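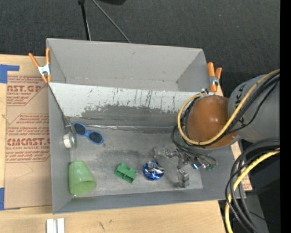 Lost Property at Foltham College: A Study of Return Rates
Student Project Report, Department of Business Studies
Submitted 7/24/22

1. Background

Foltham College operates a single lost property office in the Gronow Building. Items handed in at the library, the gym and the dining hall are sent there at the end of each day. Students have often complained that the office is hard to find and that its hours are short. This project examined how many items go back to their owners and what might raise that number.

2. Method

The project team reviewed the office log beginning in February. The log held 404 entries. Each entry was sorted by type of item, place found and final outcome. A short survey was also sent to 200 students, of whom 100 replied. Entries with no place recorded were kept in the totals but left out of the comparison by building.

3. Findings

Keys, phones and student cards were claimed most often, usually within 4 days. Eyewear, drink containers and clothing were claimed least often. Survey replies suggest that many students replace low-cost items without asking at the office. Several did not know that items from the gym were moved to another building.

The log itself was uneven. Descriptions such as "bottle" or "glasses" were common, and staff could not match them to inquiries made by phone.

4. Recommendations

The office should record color and brand for every item. A notice giving its location and hours should be posted at the Umavmont Street entrance and in the gym. The college should also test a searchable online list, using the Jetier booking system already in place for study rooms.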